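How a Robot Learns a Job From Your Hands

A robot does not know how to pick up a packet. Someone has to show it. 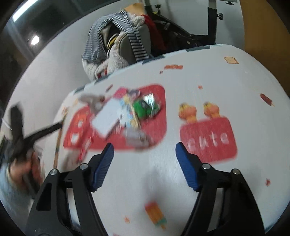

The hand-held gripper

One way to show a robot a task is with a gripper that a person holds. It has two jaws, like the jaws on a robot arm. Each jaw ends in a blue finger pad with ridges. A camera on the tool looks forward past the jaws, so it records what the fingers are close to.

The person moves the tool to an object, closes the jaws, lifts, and lets go somewhere else. One complete try is called a demonstration.

What gets saved

A video is a stack of still pictures. For each picture, the computer also saves two things:

Where the tool was.
How far apart the jaws were.

Fast movement can make a picture blurry. A few blurry pictures are fine. If most of them are blurry, the demonstration is thrown out.

Why one try is not enough

Suppose a robot sees a green packet moved once, from one spot. It may fail when the packet is turned sideways. At the Gratcombe workshop, Hiếu Cao recorded 200 demonstrations of one tidying task. He changed the starting places of the objects every time. The full Gratcombe set now holds 3,595 demonstrations, and 3,576 of them passed the checks.

Using remote control

The other way is to drive a real robot from a distance. The person moves a controller and the robot arm copies the motion. This is called teleoperation - "tele" means "far."

Remote control is slower, but the robot's own joints do the work, so every saved motion is one the robot can make. A person's wrist can bend in ways a robot's cannot.

From showing to doing

A computer program studies the demonstrations. It looks for links between what the camera saw and how the tool moved next. This step is called training. Gayan Majumder, who runs training at Gratcombe, lets it go for 48 hours before he tests the program on an arm.

Words to know

Gripper: the part of a robot that grabs.
Demonstration: one recorded try at a task.
Teleoperation: driving a robot from a distance.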